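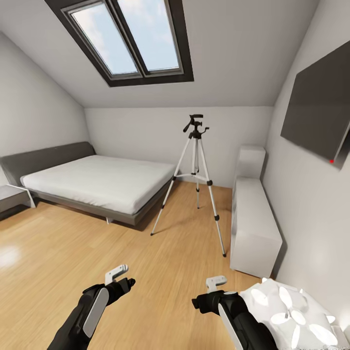 Tenant in unit 68 writes that the replacement blind motor still stops short of the closed position, that the remote reports a full battery each time, and that the noise at night has become worse. The tenant requests a permanent repair and does not wish to receive a third reset.

Ticket status: Reopened
Category: Window coverings, powered
Property: Bragança Court, top floor
Contractor: Fevberg
Priority: 3

Entry 1, 9:10 a.m.
The request was received through the Pludico resident portal and assigned to the building services desk. The tenant was advised to leave the blind in the open position and to refrain from pulling on the fabric by hand.

Entry 2, 11:45 a.m.
The service history was reviewed. The motor was replaced in October under warranty. Two end-limit resets followed in November. Neither visit report mentions the side channels – the technician recorded only the motor and the remote pairing. The contractor has been asked to supply the missing inspection sheet.

Entry 3, 2:30 p.m.
Site visit completed. With the motor disconnected, the bottom bar was moved by hand and met resistance at the same point on each pass. The left channel was found to be out of line with the right by 3 millimeters. The motor reads the added load as an obstruction and stops, as designed. The knocking sound was traced to a loose bracket screw at the upper left corner. The screw was tightened.

Entry 4, 4:05 p.m.
Fevberg has accepted the finding and will supply a new left channel at no charge. The motor will remain in place. Its log shows over 1,000 cycles, well within the rated service life.

Pending
Delivery of channel, expected in December.
Limits to be set again after the channel is fitted.
Access notice to be sent to the tenant one day before the visit.

The ticket will remain open until the tenant confirms that the blind closes fully.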